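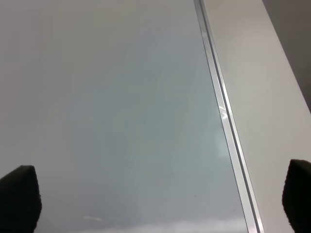 Ticket: Left finger touches item first when replaying hand-guided demos
Product: Arkov two-finger gripper, Bekdale teach software
Status: Solved
Opened by: Nuria Esteban, Segura
Handled by: Valeriano Arroyo

Nuria Esteban wrote:

We are teaching a pick-and-place task on a single arm. The operator drives the arm with the hand controller, lines the gripper up over the item, closes, lifts and puts it down on the other side of the table. We recorded 52 demonstrations this way. When we replay them, 17 go wrong in the same manner. The left finger gets to the item first, pushes it across the table and the right finger then closes on the corner or on nothing.

The same task taught by hand guiding (operator holding the wrist and moving the arm directly) replays without this fault. We did 12 of those and they were all fine. So I don't think it is the gripper itself, but I may be wrong.

What I have tried so far:
Restarted the controller and the teach station.
Homed the gripper and checked that both fingers travel the same distance.
Tightened the wrist camera bracket. It was not loose.
Had a second operator, Ezequiel Cabello, record a few. He got the same result.

No error codes. The log shows a normal close command each time.

Valeriano Arroyo replied:

Thanks, that is a clear report. If hand-guided demos replay well, I would leave the gripper alone for now and look at what the operator sees while driving. Three questions.

Is the operator lining up by eye, standing next to the arm, or from the wrist camera picture on the screen?
Do you have a still from just before a close command?
Has the camera been taken off or changed at any point?

Nuria Esteban replied:

From the screen. With hand guiding they look straight at the table, with the controller they look at the monitor. The camera was swapped in September and we have not run the offset routine since then, as far as I can find. I will ask Viera Murín, she did the swap.

Still attached.
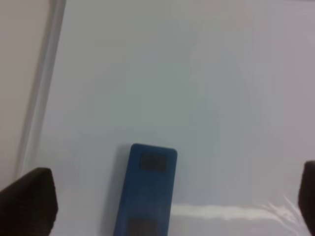

Photo: Nuria Esteban / Segura, wrist camera

Valeriano Arroyo replied:

Good, I can work with this. The blue item is closer to the left finger than to the right one, and only a narrow strip of the right finger shows at the edge, while the left one fills the corner. If the operator centres the item in the camera view and not between the fingers, you will get an early touch on the left. An arm that closes both fingers at the same speed will then push the item.

The item is also leaning a bit, with its top end to the right. Ask your operators to turn the wrist to match before closing. It is easy to skip that step with the controller because it is on a separate button.

One more thing. There is a bright streak of glare to the right of the item and what look like creases near the right finger. Is there a film or sheet on the table? If so, take it off or cover it. The replay itself doesn't use the picture, but if you plan to train on these recordings later I would sort the reflections out first.

Please do this in order:
1. Stop recording and clear the table.
2. Open Camera, then Wrist offset, and run the routine with the target plate that came with the gripper.
3. Save, then restart the teach station. The new value is not loaded until you restart.
4. Turn on the centre line overlay. It marks the middle of the gap between the fingers, so the operator lines up to that.
5. Record 2 new demos and replay them before doing any more.

Don't edit the old recordings by hand. The offset is not applied backwards.

Nuria Esteban replied:

Viera confirms the offset was never redone after the swap. Ran the routine today, Mar 1, 2024. The saved value was well out to one side.

I forgot the restart the first time and the overlay was in the wrong place - so step 3 does matter. After restarting it sat between the fingers.

Both new demos replayed properly. The fingers met the item together and it didn't slide. We have put a matt grey mat down for the next session and turned the lamp away from the table. I have also asked the operators to turn the wrist before closing.

Is there a way to mark the 17 bad recordings so they are left out of the export? Begoña Palacios runs the export on the Orport machine and would like to avoid picking them out one at a time.

Valeriano Arroyo replied:

Yes. In the recordings list, select them, choose Label and set it to Exclude. The export skips anything with that label. They stay on disk, so you can bring them back by clearing it.

I would look again at the other controller recordings too. They replayed, but they were made with the same wrong offset, and some may only just have worked. Check the gap on each side at the close command and exclude any where the item is clearly nearer one finger.

Nuria Esteban replied:

Done. Begoña has the label set and the export ran. We will record the controller set again from the start, as it is quicker than checking them all. You can close this.

Ticket closed by Valeriano Arroyo. Cause: wrist camera offset not updated after camera change.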